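The Wreck off Kallness
By Homa Yazdani
February 2024

The boat left at six, which was cruel, and I loved it. I had the good mask, the one from Zetell, and fins that fitted at last, and when the harbour wall slid behind us I wanted to sing.

"First wreck?" asked Shojaei, who ran the trip and did up everybody's straps twice.

"First anything below 13 metres," I said.

He grinned and wrote my name on the slate.

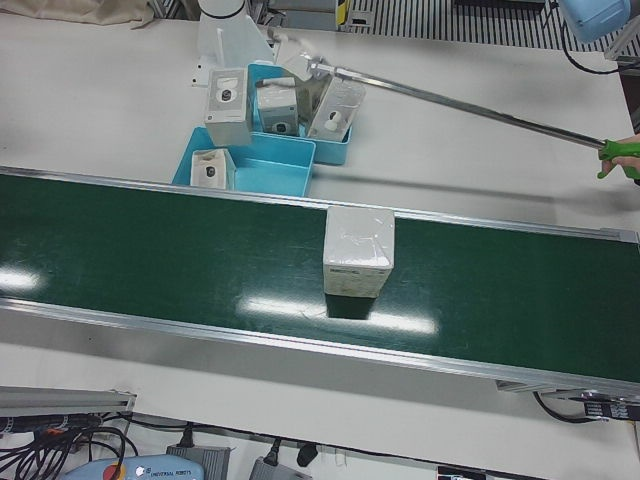 Boxed and wrapped, on the green belt.

The Tenard had been a coaster, 252 feet of her, and she lay on her side in 18 metres of water. I'd read everything I could find. I knew where the galley was and how many portholes the stern had kept. None of it helped when I rolled backwards off the boat and the cold got into my hood – oh, it was glorious! – and the rope went down and down into green.

We went hand over hand. My ears squeaked, then cleared. For a while there was only rope and Shojaei's yellow fins, and then the dark below us had an edge to it, and the edge was a ship.

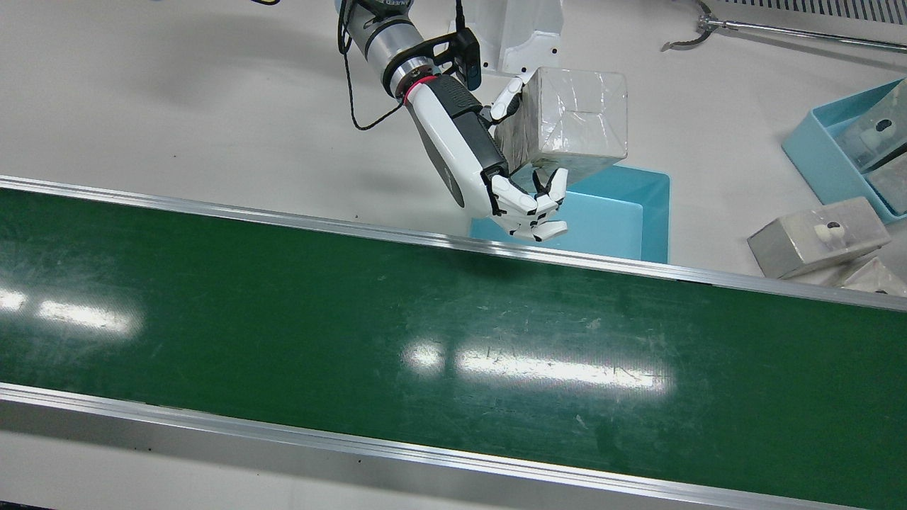
Issue 99

She was covered in life. Every rail had grown a fur of anemones, white and orange, all leaning the same way in the current. A conger looked out of a pipe with the face of a man disturbed at his bath. I laughed so hard my mask filled, and I had to stop and clear it, just as they'd taught us in the pool in April, and it worked first time!

Shojaei tapped his gauge. I showed him mine. He pointed to the wheelhouse.

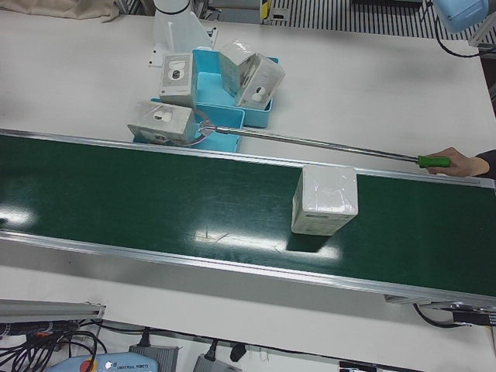
There was no glass left in it. We hung outside and shone our torches through, and a shoal of bib turned all together, like a page. I could see the wheel, or the hub of it, and beside it a mug standing upright on a ledge. I could have reached it. I put my hand behind my back instead and held on to my own wrist.

On the boat my teeth wouldn't stay still. Someone gave me soup.

"Well?" said Shojaei.

"Can we go again after lunch?"

He was already changing the cylinders.

Recent stories
The Lifeguard's Sister
Night Ferry to Kallness
Two Tickets for the Reef
What the Tide Table Said

Get new stories by email. Enter your address to join our newsletter. You can unsubscribe at any time.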